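Trosmont - reseñas de ropa de cama, datos en español

LÉEME (versión de mayo, sustituye a la anterior)

Qué es
Colección de 3,000 reseñas de ropa de cama escritas por huéspedes de casas rurales y pensiones. Mantas, colchas, edredones, almohadas, fundas. Solo texto y etiquetas. La recogida la empezó Kavitha Iyengar, la limpieza y el etiquetado los lleva Parvathi Hegde. Dudas de etiquetas a Parvathi, el resto a Kavitha.

Para qué sirve
Clasificar quejas por prenda. Probar buscadores pequeños. Estudiar vocabulario doméstico (cobija / manta / frazada, ahí hay bastante material). No sirve para estimar la calidad de un alojamiento concreto, los nombres están quitados.

Ficheros
resenas.csv - todo, una fila por reseña
etiquetas.csv - id y etiqueta, puede haber varias por id
glosario.txt - variantes regionales, incompleto
cambios.txt - leer antes de quejarse

Columnas de resenas.csv
id - entero, no consecutivo
texto - UTF-8, saltos de linea sustituidos por espacio
prenda - manta, colcha, edredon, almohada, funda, otra
variante - la palabra que usó el huésped, tal cual
temporada - frio, calor, sin_dato
origen - Skostness o Kulkarni, según el formulario

Etiquetas
Hay 21. Las más usadas: peso, tacto, olor, talla, estampado, lavado. "estampado" cubre cualquier opinión sobre dibujo o color, también las de "no pega con nada". Si el huésped habla de la cama entera y no de una prenda, va a "conjunto". Antes iba a "otra", ojo si mezclais versiones.

Cómo se etiquetó
2 pasadas. La primera con la guia corta, la segunda solo sobre los desacuerdos. Lo que seguía sin acuerdo se quedó con las dos etiquetas. No hay columna de confianza, pendiente.

Limpieza
Quitados nombres, teléfonos, direcciones. Quitadas reseñas de una sola palabra. Las faltas de ortografía de los huéspedes se dejan, son parte del dato. Duplicados exactos fuera, los casi iguales siguen dentro.

Problemas conocidos
- edredón y colcha se confunden mucho, sobre todo en las filas de Kulkarni
- "cobertor" está en el glosario con dos sentidos y en las filas solo con uno 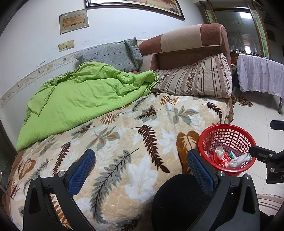
- temporada sale de lo que cuenta el texto, casi todo sin_dato
- faltan tildes en la columna prenda, es a proposito, no abrir más avisos por esto
- las reseñas largas de Skostness llegaron recortadas del formulario y no hay forma de recuperarlas

Particiones
No damos partición oficial. Si hacéis una, separad por origen o como mínimo por id, los casi duplicados se cuelan en prueba y los números salen demasiado bonitos.

Uso y cita
Libre para investigación y docencia. Uso comercial, preguntar antes. Citar como "Trosmont, reseñas de ropa de cama" y la versión. El lector Emton abre los csv sin tocar nada; con hojas de cálculo cuidado con la coma dentro del texto.

Pendiente
columna de confianza
repasar "funda" (nórdica y de almohada van juntas, mal)
completar glosario, falta casi todo el Caribe

Correcciones: mandad id, etiqueta actual y etiqueta propuesta. Se miran los lunes.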